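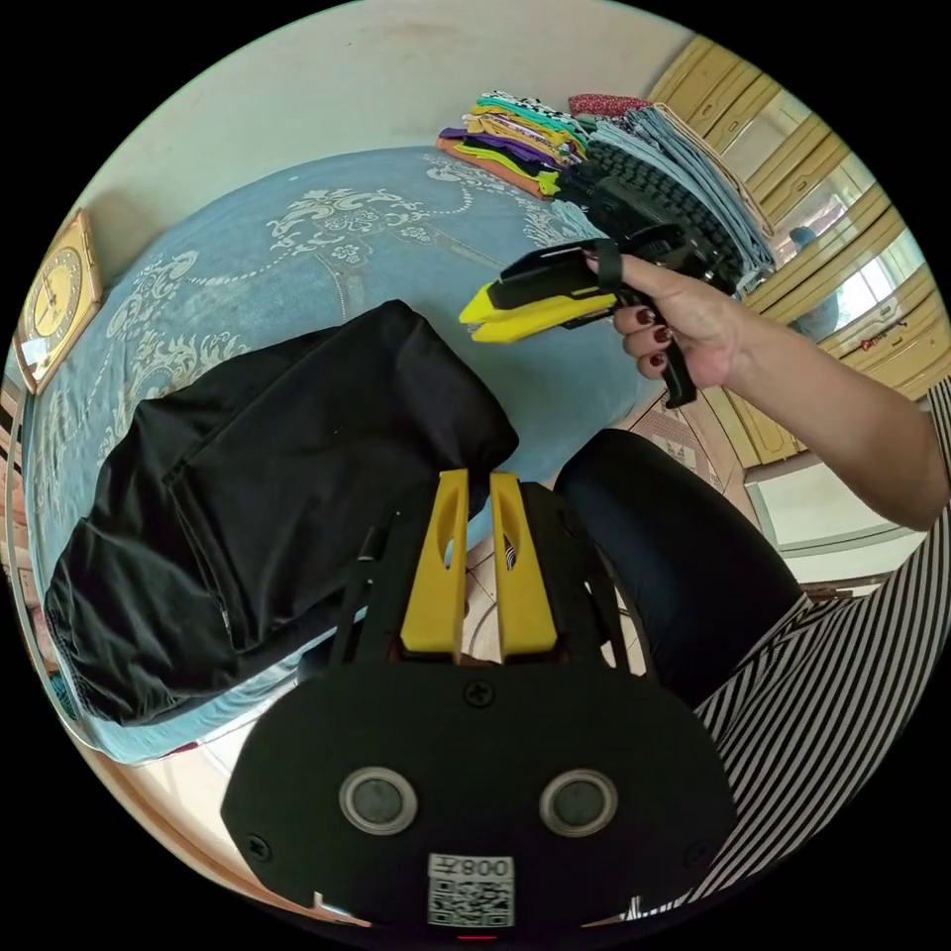 Folding laundry is my least favourite job in the world, so I was a bit surprised to find myself spending a whole afternoon watching someone do it, on purpose, and loving every minute. Awuor Kombo gathers examples for Bita, a small project that wants machines to learn household chores by copying people. She works in ordinary bedrooms, with a gripper in each hand, and the yellow fingers do all the touching. A strap goes over the back of your hand, you hold the thing by its pistol-style handle, and off you go. The day I met her, there was a rumpled bundle of black fabric lying on a blue and white bedspread, with folded clothes stacked at the far end of the bed.

"Black is horrible," she told me cheerfully. "You lose the edges." Each go at a garment is called a take, and a good session gives her up to 68 of them. A take might last 36 seconds, or it might last until her wrists complain!

I had a try, naturally. I pinched a sleeve, dropped it, pinched it again and ended up with something like a samosa. I wanted to bin the take, but Awuor wouldn't let me – Oluwatosin Isah, who trains the model, likes to keep the fumbles (so long as they're labelled) because he wants examples of people getting out of a mess. So my samosa is in there now, along with the 171 takes she'd already sent him in August.

What I hadn't expected was how fussy they are about variety. The same shirt folded the same way gets boring for everybody, the model included, so Awuor swaps things about, starts from different corners and borrows clothes from her sister. She has seven homes on her list, and the next one has bunk beds. She's dreading the top one.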